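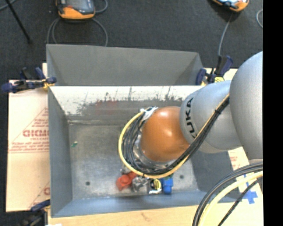

KUKA over the metal bin, test items along the near side

Suction or fingers for small mixed bits in a bin?

Yevdokiia Demchenko
May 23, 2018

Hi all, I've been trying out two end effectors on our KUKA and I keep going round in circles, so I'm hoping somebody has been here before me. The job is bin picking, small mixed items, nothing heavy. First up was the Isdale two-finger gripper, then the Urell suction cup with the short bellows.

I did 99 picks with each, same bin, same items, put back by hand in a different arrangement every time. The Isdale dropped or missed 32 of them, mostly when something was lying close to the wall and the fingers couldn't get down the side. The Urell only missed 13, but nearly all of those were the crinkly see-through stuff, which it just won't hold.

So the cup wins on numbers, but I don't trust it. My other worry is the cable loop round the wrist. It hangs quite low when the arm is right down in the bin and I'm scared of it dragging through the items or getting between the camera and whatever I'm picking. The bin itself is held with clamps, so at least that stays where I put it (learned that one last October!).

Would you stick with suction and fiddle with the cup, or go back to fingers and thinner tips? And what do people do about the cables?

Nghĩa Mạch

I'd stay with suction for now. Crinkly film leaks round the edge of a stiff lip, so try a softer cup, and a wider one if your items allow it. Check your flow as well as your vacuum level - I spent ages chasing a better vacuum reading on a Grimel pump when what I needed was more air moving.

On the walls: have a look at your approach angle before you buy new tips. If you're always coming straight down, let the planner tilt the wrist up to 15 degrees away from the nearest wall and run the Isdale again. Mine got a lot better with that and it cost me nothing but an afternoon.

Cables, I'd shorten the loop bit by bit. Run the wrist slowly through its whole range by hand, find the pose that needs the most slack, leave a bit extra and tie it there. Don't tie it tight at the joint itself or you'll be replacing a cable by Christmas.

levchenko_fan

fingers every time. got the Levchenko three finger one and never looked back, suction is a pain

Yevdokiia Demchenko

Thanks both! Softer cups ordered, and I'll try the tilt while I wait for them. Nghĩa, did you set the tilt per wall or just always lean towards the middle of the bin?

Nghĩa Mạch

Always towards the middle. Per wall was neater on paper but the corners confused it.

Contact us | © 2018 | Back to top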